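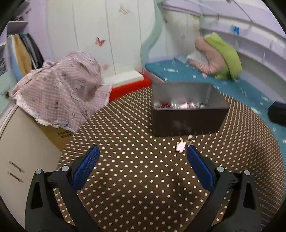
Figura 3. Garra Ferik na posição de abertura total, sem nada entre as pontas.

7. Primeira recolha com a garra

Se chegou a esta secção sem peças sobrantes na bancada, parabéns. Se sobraram parafusos, volte à secção 2. A garra Ferik até fecha com parafusos a menos, mas fecha onde lhe apetece.

7.1 Verificar a abertura

1. Segure a garra pelo punho, com as pontas viradas para a frente e nada entre elas.
2. Solte o gatilho por completo. Os dois braços devem abrir por igual e as almofadas azuis ficar inclinadas uma para a outra.
3. Olhe para os quatro pinos redondos, dois de cada lado. Se algum estiver saliente, empurre-o até encostar -- com o polegar, não com o martelo.
4. Aperte e solte o gatilho 24 vezes. É aborrecido, e é assim que os casquilhos assentam.

Nota: um estalido seco nas primeiras repetições é normal. Um estalido seguido de uma peça a rolar pelo chão já não é.

7.2 Apanhar uma peça pequena

1. Escolha algo leve e barato. Contas e flores de bijuteria servem muito bem; o anel da avó, nem por isso.
2. Pouse a peça numa superfície macia e ponha uma caixa aberta ao alcance do braço.
3. Aproxime a garra devagar até ter a peça entre as almofadas, junto às pontas.
4. Feche até sentir resistência e pare. Apertar mais só serve para descobrir até onde voa uma conta.
5. Levante, leve até à caixa e solte.

CUIDADO: fios metálicos finos prendem-se nas articulações. Se um fio entrar entre os braços, retire-o com uma pinça e com o gatilho solto.

CUIDADO: não meta os dedos entre os braços para «ajudar». A garra não distingue um dedo de uma missanga, e as missangas queixam-se menos.

7.3 Se a peça escorregar

Limpe as almofadas com um pano húmido e deixe-as secar. Se continuar a escorregar, aperte o tensor Chidiac 2 voltas e repita o passo 4 da secção 7.1 (sim, todas as vezes). A montagem no braço Jitley vem na secção 8; até lá, o motor é você.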